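1/ Progress thread for the two-arm project, autumn term. The task this year is small objects: key tags, keys, a length of metal chain. Both grippers have to cooperate. No custom fixtures, no magnets, no tape on the parts.

2/ The rules come from the Sastenier student challenge. One point for picking up a tag, two for passing it between grippers, four for getting it on the chain. Dropping a part on the floor of the cell costs nothing. Dropping it outside ends the run. 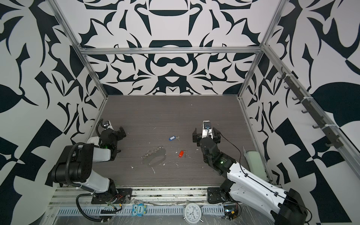 Closmont Student Robotics Club — Manipulation Team

3/ Chain is the awkward part. A key has one sensible shape and the chain has a new one every time you put it down. We stopped trying to model it in September and went to learning from demonstrations.

4/ Demonstrations so far: 493 recorded, 307 kept. Most of the rejects are operator error. Hesitating for a long time above the part is the usual one, and the policy copies it faithfully.

5/ Each arm has its own wrist camera. Early on we trained from the fixed view alone and the grippers would close just short of the tag. Adding the wrist views fixed most of that. It also made training slower, so we now run it overnight and argue about the results on Monday.

6/ Handover notes. The giving gripper holds still and the receiving gripper moves. We tried moving both and the error in each arm added up. Slower on paper, fewer drops. 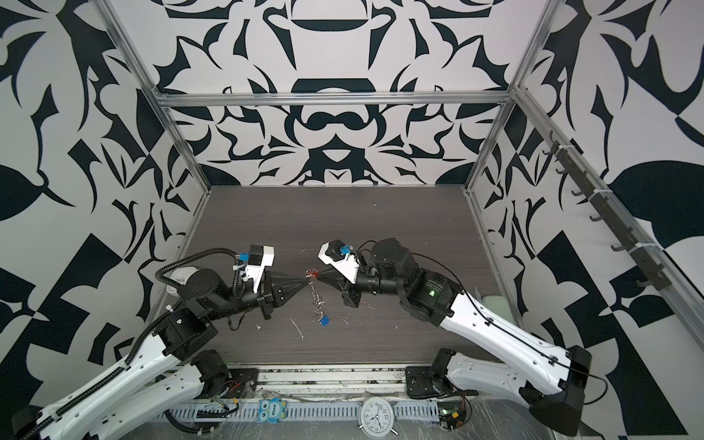
7/ Grip force is the other half of it. Too low and the tag turns in the fingers as soon as the chain pulls on it. Too high and the release goes wrong — the part springs sideways. We settled on a low setting for the approach and step up after contact.

8/ Latency: 218 ms from camera to joint command in the old build. The Apaza driver queued frames we had already finished with. Dropping stale frames brought it down to 121 ms. No other change to the code that week, so we are fairly sure of the cause.

9/ Things we got wrong: calibrating one arm and copying the offsets to the other. They are the same model. They are not mounted identically.

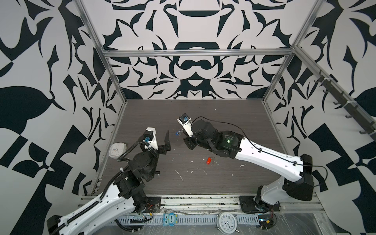 10/ Next job is start positions. Too many demonstrations began with the parts in the same region, so we are redoing a batch with wider placement, including near the walls where the elbows run out of room.

11/ After that, the test day at Stadness. Scoring is by run, no restarts. Code and the calibration script go up on the club page once the offsets bug is closed.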